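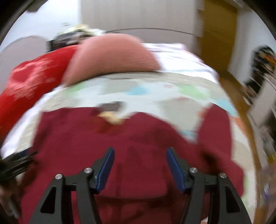 Dark red cloth, bunched into folds.

The red that would not hold

Colorfastness is usually discussed as a property of dye. At the Morin finishing plant outside Jonstead, a year of complaints about dark red cotton has moved the discussion to water.

Reds are a known problem in cellulose dyeing. Deep shades need a high dye load, and part of that load never bonds with the fiber. It reacts with water in the bath instead and stays on the cloth as hydrolyzed dye, held loosely enough to move in a home wash. Removing it is the job of the wash-off, a series of hot rinses that can use more water than the dyeing step.

Morin cut its wash-off from 10 rinses to five in January, after the Sturneck utility raised its discharge rates. Lab results stayed within limits. Complaints started in spring, nearly all of them for two dark shades.

"The test swatches were rinsed in softened water from the lab line," says Raymonde Sutherland, who runs quality control at the plant. "Production was on well water. We were testing a different process."

Calcium and magnesium salts reduce the solubility of many reactive dyes. In hard water, loose dye clumps and settles back on the fiber, where a short rinse does not lift it. Sutherland's group pulled 517 retained samples and repeated the staining test against undyed cotton. Of these, 23 failed, and every failure came from a lot finished on well water.

Usa Nilsuwan, a textile chemist in Dandport, reviewed the data for the plant. She recommended a sequestering agent in the first two rinses and a higher temperature in the third. Adding rinses back was her second choice. Dye diffuses out of the fiber faster in hot water, so a single rinse near the boil can replace several warm ones.

The costs are not settled. Heat is expensive, and Josée Hiebert, the plant engineer, wants a heat exchanger on the drain line before the new sequence becomes standard. Installation is planned for the next shutdown. Until then, dark reds run on softened water only, and the pale shades stay on the well.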